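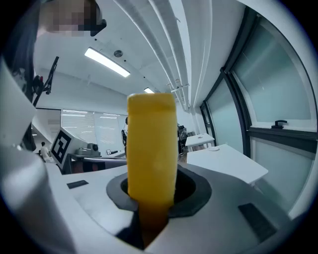

Yellow foam-like block, standing on end under the ceiling lights

From: Duangjai Luangrath
To: block-play list
Subject: Re: Tall blocks, small rooms

Hi all,

I was going to write a short reply to this and then I sat down with a cup of tea, so settle in! Quoting the original first for anyone who joined after it went around:

> We are moving our Saturday play group into the back half of the
> Barroso hall in April and I have to decide what comes with us.
> At the moment we have two crates of hardwood unit blocks, which I
> love, and which make a noise on that floor like a truck unloading.
> There is an apartment on the other side of the wall. Someone
> mentioned foam blocks on this list a while back and I have been
> putting off asking. Do the kids really build with them, or do they
> just throw them? Do the tall ones stand up at all? And how do you
> store them, because our closet is 4 feet wide and already has the
> folding chairs in it. Thanks in advance for any wisdom.

Yes, they build with them! They throw them too, and I would plan for that from the first morning, but the building is wonderful and I have been wanting an excuse to go on about it.

Our set is a mix. Most of it came from Drikham, with a bag of odds and ends from a Brorkell clearance table that turned out to match well enough in size. The colors don't match at all (two different reds, and one green that is really more of a teal) and the children have never once cared. The yellow ones are my favorites, the tall plain rectangular ones with the slightly soft edges. They catch the light so nicely along the top, and from across the room you can see right away how high a tower has gotten.

On standing up: they do, with conditions. On a bare floor or a firm table a tall block will stand on its end perfectly well and you can put another across the top of two of them to make a doorway. On a play mat, forget it. We spent our first month on those squishy interlocking tiles wondering why every castle leaned toward the radiator. Now the tiles are for the babies' corner and the builders get the hard floor, and the towers went up by a good two blocks overnight.

The other thing that helps is letting them start the tall pieces in something. A shoebox with the lid on and a slot cut in it, a cardboard ring, a short wide tube, anything that hugs the bottom end. The three-year-olds get so frustrated when a block tips as they let go, and a snug base takes that away while they work out the rest. After a few weeks they stop asking for the base. One of ours spent an entire morning just putting a yellow block into a ring and pulling it out again, with enormous satisfaction, and I thought that was as good a use of a morning as any castle.

Noise, since you asked. A tower of these coming down sounds like somebody dropping a pillow. You will still have the shrieking that goes with it, and I have no product to recommend for that, but your neighbor will get voices and no thunder. If you can bear to, bring one crate of the hardwood and keep it for a rug and a quiet hour. They teach different things. Wood has weight, and children learn to place it carefully. Foam lets them be reckless and build bigger than themselves. I wouldn't want to give up either.

Storage is where I have made all the mistakes, so here they are in order.

First we used a lidded plastic tub. Foam doesn't pack down the way you hope, the lid never closed, and the blocks at the bottom came out with dents that took days to puff back up. Then we tried a big mesh laundry bag, which was fine for carrying and terrible for finding anything. A child who wants the long one has to empty the whole bag, and does.

What we have now is a Flonumetti shelf turned on its side, with the tall blocks standing upright in the lowest bays like books. Shorter pieces go flat above them. It is 10 inches deep, so it would go in front of your folding chairs if you can spare that much, and the children can put things away themselves because every block has an obvious spot. I taped a paper outline on the back of each bay for the first few weeks and then took them down. Put the shelf against a wall and fix it there, please, they will lean on it.

Cleaning: a damp cloth with a drop of dish soap, wipe, then a second cloth with plain water. Stand them on end to dry with gaps in between so the air gets at all the sides. Don't soak them. I soaked six once, after an incident with a juice box, and they were still giving up water on Thursday. Teeth marks are forever, I'm afraid. We retire a block when a piece could come off it, and we check them all at the end of each session, which sounds like a chore but goes quickly if you do it while shelving.

How many do you need? We have 90 and that suits a dozen children with a little negotiating. If I were starting over I would buy fewer small cubes and more of the long shapes. The cubes are what you get when you buy a mixed bag, and they mostly end up as food in the play kitchen (the yellow is cheese, or butter, opinions differ). It's the long ones that there are arguments over. Before you order, ask whoever is selling them about the age guidance and whether the surface is coated or bare, because the bare kind picks up carpet fluff like you wouldn't believe.

I'd also love to hear from anybody who has tried them outdoors. We took ours onto the grass once on a still day and it was glorious for twenty minutes, until the day stopped being still.

If you're passing our way before the move, come on a building morning and try them out for yourself. I can lend you a dozen, long ones included, to see how they do on the Barroso floor. Just tell me which week, so I can hide the good yellows from my own crew first.

Duangjai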